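Kiltstead Table & Home Help
Print this page | E-mail this page

Setting a place with a bowl on a plate: where do the fork and spoon go?

Posted by Tươi Thái

Hello to everyone. I have a small matter, but it is already taking too much of my time. I must prepare a simple place setting for a soup lunch: one bowl, one plate under it, one fork, one spoon and a small green plant. The table top is black and has no cloth. We will use the same setting for 48 guests, so I want to decide it properly one time and then repeat it.

My mother put the spoon above the bowl. My colleague puts everything on the right side, on a napkin. I have read a guide from Tridau and it shows only big dinners with many glasses. The bowls are dark and the table is also dark, so I am afraid that the food will look sad. Each guest has a space 20 inches wide.
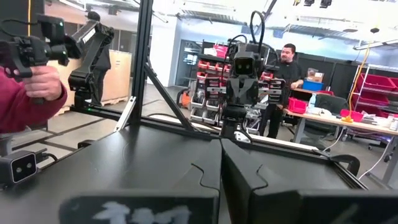 Kiltstead, 20/09/2024

The table has a rail at its edge, so I cannot hang a runner over the side in a nice way. I also do not know if the plant should stay when people eat. Please advise me, and please excuse my English.

E-mail this question to a friend

Raju

Fork on the left, spoon on the right. Bowl in the middle of the plate. Done. The spoon above the bowl is for dessert, at least in my house. Skip the runner.

Kurkier

I agree with Raju about the sides, but I would like to add some points, as I helped with lunches at a guest house for a long time.

First put down the plate, then the bowl on it, and only after this the fork and spoon. If you begin with the fork, you will move it two times. Leave a thumb's width between the plate and the handles. The bottom ends of the handles should be on one line with the bottom of the plate. Hold each piece by the handle when you place it, so you do not leave finger marks on the part for eating.

Do not worry about the dark bowl. A light plate makes a clear ring between the bowl and the table, and this is enough. I would choose yellow before white for a black table, it is more friendly.
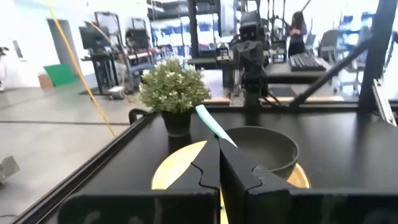

Mint-green handle, dark bowl, yellow plate.

For the colors of the handles I would not try to match everything. Pale green and pale blue are good neighbors. But please do not mix them with red or with shiny gold, then it becomes a party for children.

The plant can stay if it is low and if it is behind the bowl. The guest must be able to lift the spoon without touching leaves. If your plant is taller than the bowl, move it back by the length of a hand, or a little to the right. Wipe the pot underneath before you put it down, because soil is very ugly on a black table. Wipe the table also, with a damp cloth and then a dry one. 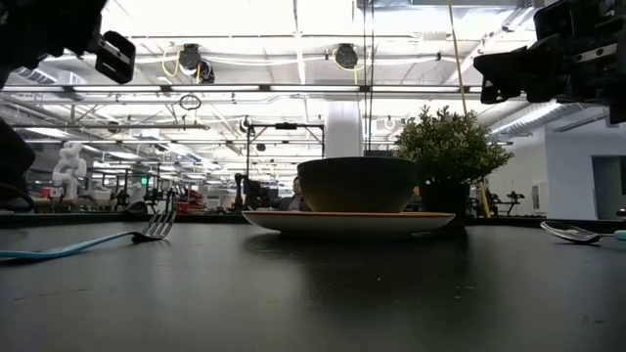
Fork to the left, spoon to the right, plant behind the bowl.

About the napkin: fold it long and put it under the fork. With 20 inches you have the space for it, but not for a bread plate, so put the bread in the middle for sharing.

Tươi Thái

Thank you both, this is very clear. I will keep the plant and forget the runner. Kurkier, should the napkin be cloth, or is good paper also polite?

Kurkier

Paper is polite for lunch. Take the thick one.

Print this page | E-mail this page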